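Murray, progress note for the Zuvusdale repair and reuse project, November. Sorry it's late, typed in between van runs.

## Where we are

Shop on the high street open again after the roof leak. Ceiling patched, electrics signed off, back room still smells a bit but usable. Opening hours back to what they were in spring, plus the late session, which people had been asking for.

Items through the door since the grant began: 1749. Of those 829 fixed and handed back. The rest is a mix. Waiting on parts, passed to Histemmont for stripping, or given up on (mostly kettles, sorry to say, the sealed ones are hopeless). I'd hoped for a better rate on small electricals but the toasters are dragging it down. Textiles are doing very well, hardly anything comes back.

Hacer Akgül has taken over the booking sheet and it's a different thing now. No more double bookings. She rings people the evening before and the no-shows have dropped right off, though I haven't got a proper figure for that yet, will try for next time.

## Sessions

Wutano estate session moved from the church hall to the school canteen. Hall put the rent up. Canteen is free but we have to be out by 6 pm sharp and the tables are low, so bad backs all round. Would like a couple of folding benches out of the underspend if you're happy with that, see below.

Sewing table full every time. Lamp and plug table busy too. Bikes quiet now the weather has turned, so I've moved that slot over to pushchairs and wheelchairs, small trial, good response so far. One mum came back with three neighbours.

Learners: 50 signed up for the basic course, which was the target. Not all will finish. A few have changed shifts at work and can't make the evening, so we're looking at runing the same unit on a morning as well. Tutor is willing, room is the problem. 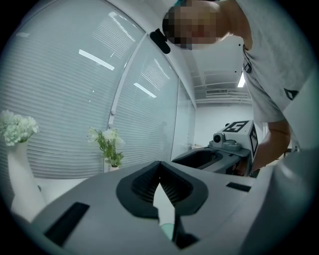
## Money

Spend is a little under profile. Main reasons:

- van insurance came in cheaper than quoted
- second tutor started a month late
- parts order from Akgül went out in October but the invoice only landed this week, so it isn't in these numbers

Rent, phone, tea and biscuits all as planned. Tool budget nearly gone. We lost a good soldering station to the leak and the claim is still sitting with the insurers. I've chased twice, will chase again.

Request: can we move about £400 from travel to equipment? That would cover the benches and a replacement iron. Travel won't be used up, the van is doing fewer miles now Histemmont collect from us.

## Problems

Storage. Still storage. The container behind the shop is full of things waiting for parts and we've started saying no to big items, vacuum cleaners mainly. People don't like being turned away and I don't blame them. Council have offered a garage on the Wutano side, 2 minutes from the canteen, but the lock is broken and they want us to pay for it. Waiting for that in writing.

Safety testing backlog is down but not cleared. Only Hacer and me are passed to do it at the moment. She's asked for one of the learners to go on the next testing course, I agree, cost would come out of training.

## Next

Morning unit to start if we get a room. Garage decision. Winter coat repair day, posters are printed but they have the old phone number on so need stickers. Feedback forms to be typed up, there's a big pile of them and I'll send a summary seperately.

Can you let me know on the £400 before the next order goes in? A yes by email is fine.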